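Blind baking: docking vs. weights
Posted in April by Despina Yordanov
3 min read

Sulley: My shell slumps down the sides every time. All-butter dough, chilled in the pan, docked, no weights. Is docking supposed to be enough?

Lai: Docking only vents steam from the base. It does nothing for the walls. Line with parchment and fill with dry beans up to the rim – a single layer on the bottom won't hold anything up. I use 900 g in a deep pan.

Imus: Disagree on beans. Granulated sugar packs tighter against the sides and conducts heat better. I gave up beans years ago. 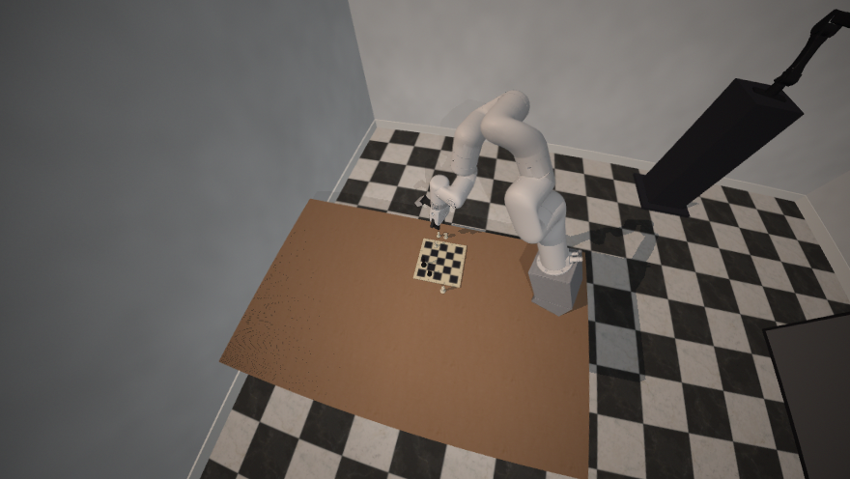
Sulley: How long do the weights stay in?

Lai: Until the rim looks dry and set, 18 minutes in my oven. Then lift the parchment out and bake the base uncovered until it colors.

Imus: Too short with sugar. It takes longer to warm through, so I leave it in until the edge is light gold.

Lai: Then it isn't conducting better, is it?

Imus: Slower start, more even base. Different thing.

Skoltongate: Check how the dough went into the pan before buying anything. If it was stretched to fit, it will shrink with either one. Ease it into the corners and leave some overhang.

Sulley: I did stretch it. Will redo with beans tonight.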